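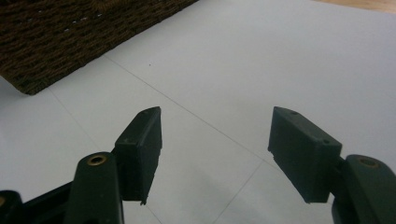 Finger pads on hand-held grippers are treated in the Prernley protocol as consumable parts, and their condition is logged before each session. The operator opens the fingers fully, points the tool at a plain area of floor and saves one frame from the tool camera. The frame is compared with the reference frame for the same tool. Three faults are looked for: rotation of a pad about its screw, a difference in height between the pads, and loss of material at the tip or the inner edge. In Figure 1 the pads reach about the same height and both lean inward as intended, but the left one has a slightly chipped lower corner and the inner edge of the right one is notched. Under the rule, wear of this kind is recorded as grade 1 and the tool stays in service. Grade 2 is given when the damage extends into the part of the pad face that meets the object, and the pads are then replaced as a pair. Replacing a single pad is not permitted. Mixed pairs close off center, and in the Terent recordings this offset could not be separated from operator error afterward.

The floor used for the check should be pale and free of loose objects. Grout lines between tiles are acceptable. A patterned rug is not, and a mat may enter the view only if it stays clear of both pads. The check frame is stored with the session and may not be retaken after recording has begun.

Of the 3,000 recordings reviewed for this section, 13 had to be withdrawn because the check frame was missing or belonged to another tool. Shayne McAlister graded the remaining check frames for pad wear. Grades were assigned without access to the task outcome.

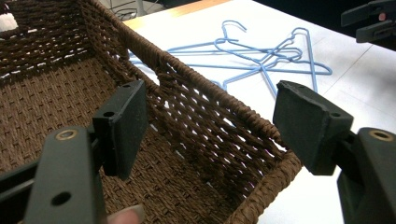

4.2 Contact with woven and open-mesh containers

Containers with an open weave need a separate rule. The general rule in Section 4.1 asks that the contact surface be continuous over the full area of the pad. A woven rope basket cannot meet this condition on its lattice walls, where a pad corner may enter an opening and pull on a single cord as the fingers part. Contact is therefore limited to the wrapped rim and the bound edges of a handle opening. The approach shown in Figure 2, with the rim lying between the pads near a corner of the basket, is allowed. A grip on the lattice below the rim is marked as a contact fault even if the basket moves as planned.

Fingers of the hand holding the tool may rest on the gripper frame. They may appear at the bottom of the tool camera view but must remain behind the pads. The limit was added after the Lauritsen trial, in which fingertips ahead of the pads were found in roughly 30 recordings and several had touched the object.

4.3 Thin wire objects

Wire clothes hangers are included in the task set as a hard case for both grasping and labeling. They tangle, they cast thin shadows on a white top, and they remain partly visible through the side of a woven container. The following rules apply.

(a) Hangers may overlap at the start. The operator does not separate them by hand.

(b) When two tools are in use, as in Figure 3, one may wait above the container while the other works on the pile. The waiting tool is not to touch the rim.

(c) A hanger is labeled as inside the container only if its hook and its bottom bar both lie within the rim.
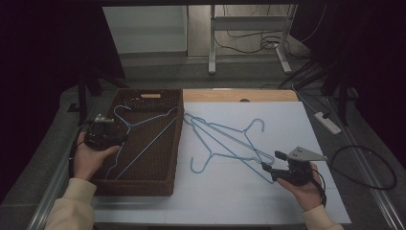 (d) A hanger that comes up caught on a second one is lowered to the work surface before any further attempt. Shaking the tool to free it is a fault.

(e) Cables from the tools are routed to the outer side of each wrist and must not cross the container.

Rule (c) produced the most disagreement between labelers at Kirkemau. Hangers lying one over the other inside a basket hide parts of each other, and a label made from one view alone was often changed when a second view was opened. We now require the head view and at least one tool view for every inside or outside label. Where the views conflict, the label is left open and the recording is passed to a second reader, who has no access to the first reader's notes.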